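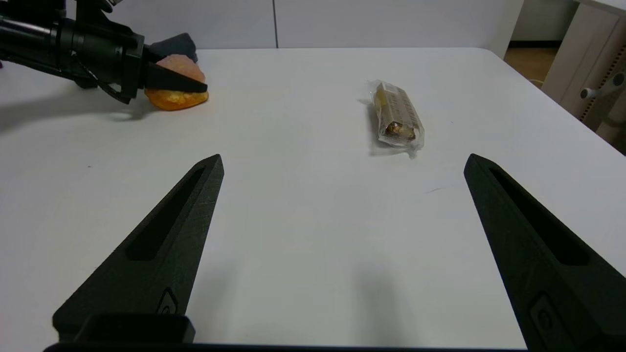
The Samonte top in white. Faint dark mark right of centre.

I bought the Samonte table from Clikden in August to replace an older one with a dark top. It has a large white surface, smooth with a slight gloss, and the corners are gently curved. Delivery was quick. Assembly took one person an evening and the bolts all lined up.

White shows everything. Dust specks are easy to see in daylight, and a thin dark line has turned up that I can't shift with dish soap. I haven't tried anything harsher. The colour is a true white with no cream in it, and it suits a plain room.
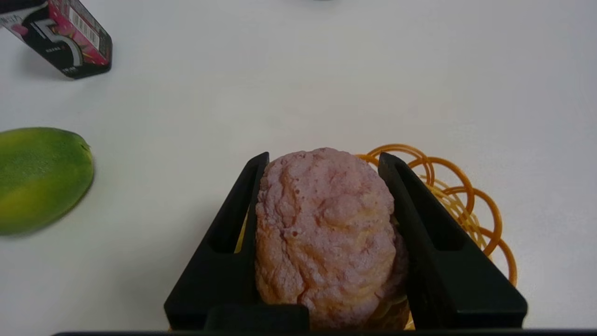
Pink bun and orange looped ornament on the white top.

Food and bright colours look good against it. A crinkled pink crust like that one drops crumbs, and they wipe off with a damp cloth. I haven't put hot dishes straight on the surface and can't comment on heat.

Clikden also sells the Wurnex, which has a matte top. I looked at it in the store and found it harder to wipe. If fine marks bother you, I'd still look at that one first.

4 out of 5. Would buy again, maybe in grey.

Posted September 3, 2024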